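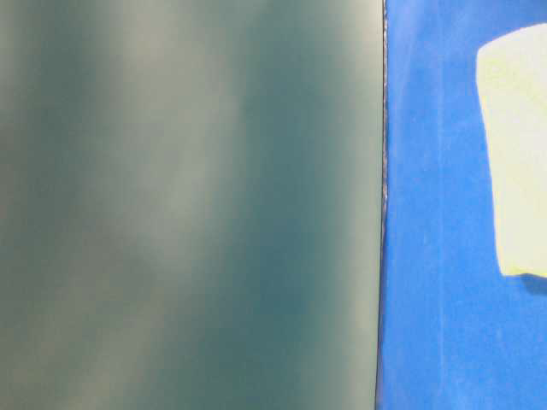
The blue work surface at Dukwood.

Industry > Automation > Good Practice

September

Dukwood's handling rules for soft goods fit on 6 pages. Rule one says a cloth must be gripped at a hem or margin before any fold is tried. 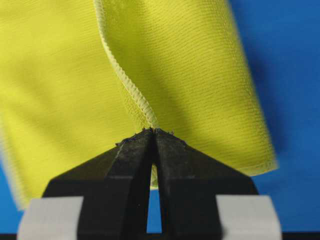
Words by T. Sotelo

A stitched edge gives the fingertips something firm to pinch. The rules also set a force limit and ask for a written log of every dropped cloth. The Drusden site logged 87 drops in 965 trials. 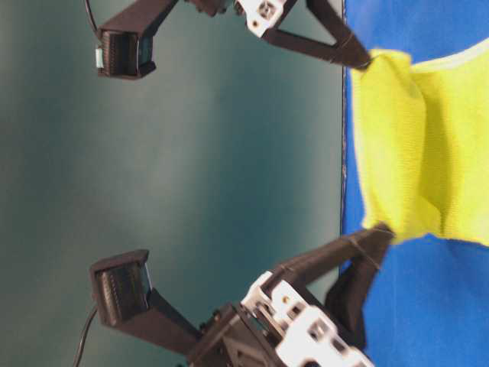

Bestley would go further and wants fingertips checked for wear after every 46 grips, with the result signed. The next draft will include that check as an option.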